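From: Tadeo Bravo
To: swap-list
Date: April 20, 2026
Subject: Re: Re: goodie bags - what goes in, what bag, who has the toys

Sorry, typing this between two calls so it's going to be choppy. Answers to Na-rae first, then my own stuff, then a list at the bottom for whoever only reads bottoms.

Na-rae Pyo wrote:
> Hi all, three things from me before we order anything.
> 1) Are we set on paper bags? Last September we had the thin plastic
> ones and they were ugly but they did stand up. Paper ones with the
> twisted handles look nicer, I'm just worried about the handles.
> 2) Plush toys. I have two boxes at home from the spring drive. Some
> are great and some are, well, loved. Who is sorting them? I can't
> do it alone again, it took me a whole Sunday.
> 3) Do we pack at the table or at home? If at home we need to agree
> what one bag looks like or they'll all come out different and
> the kids compare. They really do compare.
> Also Danish asked if the Niris stickers are still happening.
> Na-rae

1) Yes to paper. Kraft, brown, the twisted handles. Culov has them in packs of 25 and I'd take eight packs, so 200 bags, which covers us with a few spare for tears. I had one of their samples in my car for weeks with a pair of shoes in it and the handles were fine. Where they do go is if you grab only one handle with something heavy in the bottom. So both handles, please, and tell the kids' parents the same at the door. The plastic ones stood up, true, but half of them split down the side by noon, remember? I was the one taping.

Joon-young wants to know if we can get white instead of brown. We could, costs more, shows every fingerprint. I vote brown. If somebody feels strongly say so by Wednesday, otherwise I order brown and that's that.

2) Toys. I'll take one of your boxes, Na-rae. Dae-han said he'd take the other but I haven't seen him write that down anywhere so Dae-han, please confirm. Rules we used last time, which I think were fine:

- anything with a loose eye or button goes out
- anything that smells of basement gets washed, and if it still smells, out
- no batteries, no sound. We had one singing in a bag for an entire afternoon
- size: has to go in the bag with the rim still reachable. If the toy sticks way out the top it goes on the raffle shelf

One plush per bag if they're medium, two if they're little ones. I don't care if they match. Kids don't either, whatever we think.

3) Pack at the table. I know home is easier for some of you but we did the home thing once and Na-rae's right, they came out all different. One had a coloring book and a whole sleeve of crackers and the next one had a pencil.

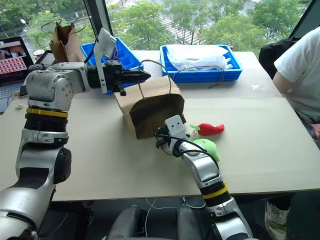
What slows people down is getting a soft toy into a paper bag. Sounds dumb but do forty of them and you'll see. If the bag is upright you're fighting the handles the whole time and you end up pushing the toy down with your elbow and creasing the side. Lay the bag over so the mouth faces you, open it all the way with one hand first, feet of the toy go in first, then stand it up and give it a little shake. Handles folded to the outside before you start! The one on the near side always wants to flop in front of the opening.

Flat stuff after the toy, slid down along the side. Books and coloring pages first and they end up underneath and bent, and then the bag leans. Danish did the whole first batch that way last year (sorry Danish) and we had to redo them.

Snacks on top, last. Nothing with chocolate, the room gets warm in the afternoon.

Trays: please put small things in shallow trays at the back of the table, and keep the front clear for the bags. If everything is in one big carton people dig around in it and the line stops. Trays you can just reach over to. I've got a few and Joon-young has more, I think, from the Ra thing. Bring whatever you have, doesn't matter what color.

Niris stickers - yes, still happening, they're sending 1,000 which is way too many but okay. Two or three per bag, loose, don't stick them on the outside. They peel the paper off when the kids try to move them and then there's crying.

Fidness wants to put in a flyer. I said fine if it's one page and for the parents. Folds once, goes in with the flat stuff. If anybody objects tell me, I haven't promised anything in writing.

Room: we have it from nine. Tables are along the window side and I'd leave them there, the light's good and you can actully see if a toy has a stain. Last time we dragged them into the middle and then dragged them back and I don't know what we gained by it. Please wipe the table down before any bags go on it, brown paper picks up every spot of grease and there's always something left over from whoever had the room the night before.

Finished bags go on the floor under the coat hooks, standing, rows facing the same way. Not stacked. I know it looks like they'd stack. They won't.

Time wise I figure about 40 bags an hour with four people once we get going, so it's a full morning plus some. If someone can come just for the last hour that's also useful, that's when everyone is tired and starts forgetting the flyer.

Still open, please reply to the list and not just to me:

- Dae-han: second box of toys, yes or no
- Joon-young: trays, how many can you bring
- Danish: can you pick up the stickers, they won't ship to my address for some reason
- Na-rae: can I come get the box Thursday after six
- everybody: brown or white, by Wednesday
- tape. We never have tape. Somebody bring tape

And what do we do with leftover toys? Last time they went back to Na-rae's and I don't think thats fair on her twice. My sister's school might take a box but they want them bagged and labeled, so that's extra work for someone. I can ask her if people want.

OK next call. Will check mail again tonight.

Tadeo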